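Surface Marking and Cleaning of Bench Mats in a Shared Teaching Workshop
Project report, second-year Materials and Workplace Practice
May 2021

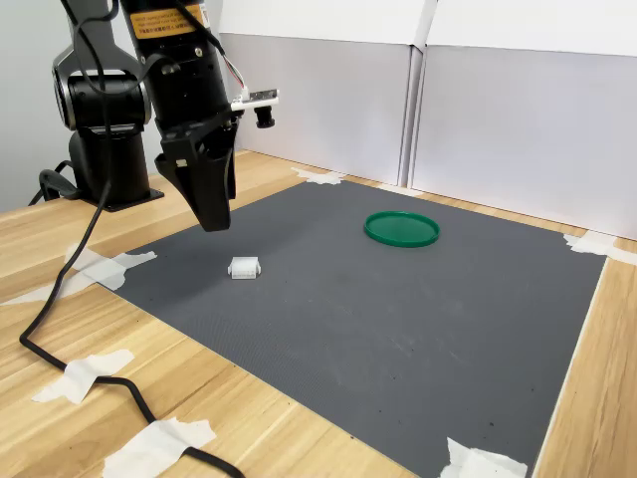 Craig Ritchie objected at the proposal stage that a mat is a consumable, and that a workshop wanting clean mats should simply buy new ones every October. His remark was fair on cost and is answered in section 5. It did not cover the period between replacements, when the mats are in daily use and their condition depends on whoever wiped them last.

1. Background

The benches in the Dirmont workshop have light wooden tops. Large dark grey mats are laid over the working area of each bench to protect the timber and to give small parts some grip. The mat surface is fine-textured and slightly grainy. Light-coloured marks show readily against it, and the usual complaint from students is that a mat "looks dirty" shortly after being wiped.

Two kinds of marking are of interest. Smudges are faint, lighter than the mat, and have no clear edge. Specks are small and dark, and are harder to see against the grey unless the viewer is close. The two were recorded separately throughout, as a method that deals with one may have no effect on the other.

2. Aim

To compare two cleaning methods for bench mats under normal workshop use, and to recommend one for the bench procedure sheet.

3. Method

Method A was a dry wipe with a folded cotton cloth, in one direction, left to right. Method B was a damp wipe with Purimine diluted to the label strength, followed by a dry cloth. Both methods were applied at the end of the last class of the day.

A clear acetate grid was laid over the mat after cleaning. Each cell was scored as clean, smudged, specked or both. The grid had 136 cells, of which 102 lay over the part of the mat where hands and parts normally rest. The remaining cells were at the margins and were scored but left out of the comparison. Scoring took 20 minutes per mat once the procedure had settled down.

Lighting was a problem in the first sessions. Overhead light alone flattened the surface and smudges were under-recorded. A bench lamp was then set low at one side, and all earlier sheets were discarded. The lamp position was marked on the bench with tape so that it could be repeated.

Mats were not moved between benches. Cables lying across the bench top were left where they were unless they crossed the mat, in which case they were lifted clear for scoring and returned.

4. Results

Method A removed loose specks reliably. It had little effect on smudges and in several cases spread them, producing a wider and paler mark than the original. The direction of the wipe could be seen under the low lamp.

Method B reduced smudging on every mat tested. Specks were mostly removed, though a few remained lodged in the grain and came out only with a soft brush. Where the dry cloth was omitted by mistake – this happened on one bench – a pale residue was left and the mat scored worse than before cleaning.

Marking was not evenly spread. The cells nearest the user had the most smudges. Specks collected toward the edges of the mat and along any line where a cable had been resting.

5. Discussion

The results favour Method B, provided both steps are carried out. The brush should be kept for specks that survive the damp wipe. Brushing first was tried informally and pushed debris off the mat and onto the timber, where it was more trouble to collect.

On replacement, the supplier list from Rothe prices a new mat at well over what a season of cleaning solution costs the workshop. Annual replacement may still be justified for mats with cuts or lifted corners, which no cleaning method addresses.

Joscha Wunderlich scored a subset of the mats independently. Agreement was good on specks and weaker on smudges, particularly where a cell was only lightly marked. A printed reference strip showing the threshold between clean and smudged would improve this. The strip used here was drawn by hand and its colour was not consistent.

The timber around the mats was not scored. Any colour change between covered and exposed timber would need a separate study over a longer period.

6. Recommendations

Adopt Method B at the end of each teaching day. Store the soft brush with the cloths. Lift cables off the mat before wiping. Label the spray bottles with the dilution, as the Zolden bottles currently in the cupboard have no markings.

Appendix A: scoring sheet
Appendix B: lamp position, bench plan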